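Onions and mushrooms without the mess

Quick batch this time, half of these came in by email and I've been sitting on them since November. Sorry Shalini!

Onions first. Chill them before you cut. 21 minutes in the freezer is my number, set a timer or you'll forget and end up with an onion rock. Sharp knife. Dull knife crushes, crushed onion makes you cry, end of story.

Leave the root end on till last. Holds the whole thing together while you slice.

Too strong raw? Soak the rings in cold water with a splash of vinegar, ten minutes, drain, pat dry. Shalini Semwal soaks hers in ice water with a pinch of sugar and swears the sugar matters. I couldn't taste it. Try both.

Smell on your hands – rub with salt and a little lemon juice, then soap. Skip this if you have a papercut. Trust me.

Half an onion left over: cut side down in a small jar with a lid, bottom shelf of the fridge, use it in three or four days. Plastic tubs keep the smell forever so dedicate one to onions and write ONION on it. 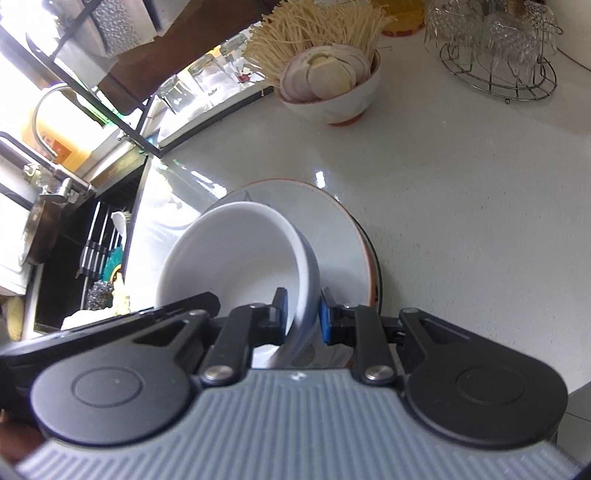

Do mushrooms need washing?

A quick rinse right before cooking is fine for most of them. Don't soak, don't rinse and then put them back in the fridge, they go slimey. Shake off the water and get them straight into the pan.

Enoki: cut off the bottom inch or two where it's all matted together, then pull the bunch apart with your fingers. Cook them all the way through, don't put them in salads raw. They go into soup near the end but give them a proper simmer.

Button and cremini – paper bag, not the sealed plastic. Fold the top over once. Main shelf of the fridge, the drawer is too damp in mine.

Browning: hot pan, wide pan, leave them alone. 500 grams in one small skillet will just steam. Do two batches. Salt after they color up.

Got too many? Slice, cook in butter till the liquid is gone, cool, freeze flat in a bag. Snap off what you need. Good for a couple of months.

Carter Wong wrote in about oven drying. He does sliced creminis on a rack at the lowest setting, door cracked with a wooden spoon, all afternoon. My oven won't go under 220 F so mine came out leathery on one side. Flip them halfway if yours runs hot like that. They have to be snapping crisp before they go in a jar, if they bend they're not done.

Stems: the tough shiitake ones go in a freezer bag with onion ends and carrot tops. When the bag's full, cover with water, simmer an hour, strain. Go easy on the onion skins, too many turns it bitter. Leave out broccoli adn cabbage altogether.

Cutting board still smells? Coarse salt, half a lemon, scrub, rinse, stand it on edge to dry. Never flat.

Next time drains. Send me your drain stuff.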